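Cream sectional – how do you all do your throw pillows?

tahira_lashari
Okay, so the Stonwood sectional is finally in and I love it, but I can't get the pillows right. Two blue ones and a pale one, that's all I have. Stood up at the armrest end they look kind of stiff to me.

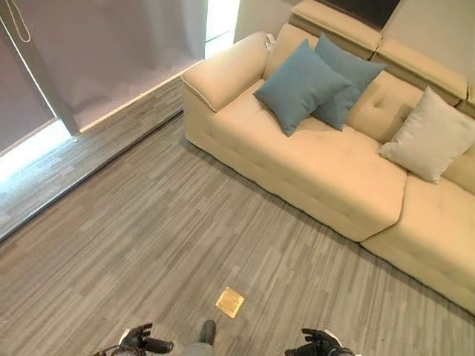 Blue pair by the armrest, pale one farther along.

biketti90
I'd leave it. Great sofa! My only gripe is that standing pillows slide down the second anyone sits, so you're fixing them all day.

rind_and_co
Disagree, it looks like a showroom. Lay the blues down and overlap them, with the front one turned on its point. And snip that tag by the armrest.

tahira_lashari
Tried the diamond thing, see below. The tag stays until the return window closes lol. Copying this into my house diary too, so excuse the heading.
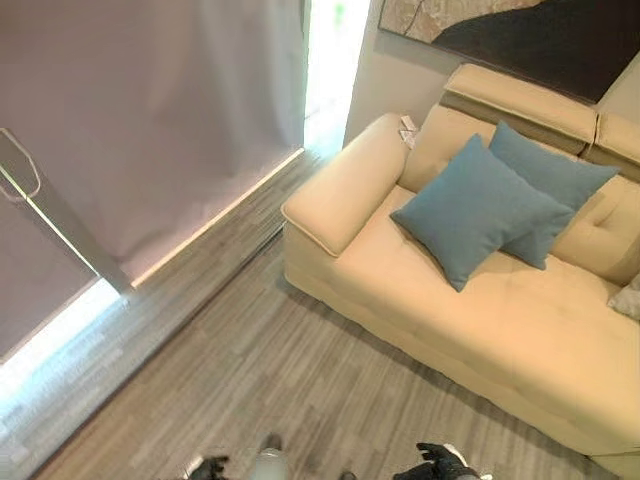 Dayton, May
Softer, I think? My husband walked in and asked if somebody had been napping there. I kind of like it, but now I'm wondering about the covers. I paid $219 for a set from Brenance and I'd like them to last.

rind_and_co
Much better. What's the fabric like up close? Smooth covers go shiny on mine after a year.

tahira_lashari
There's a fine rib to the light blue, you only notice it with your nose right on it. 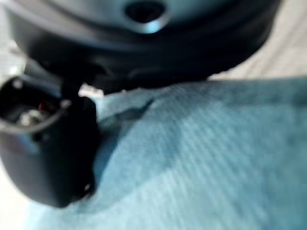
Marguerite thinks ribbed is the wrong call if you have cats, and she'd go with velvet every time.

biketti90
No cats here, so ribbed gets my vote. Still say stand them up, though.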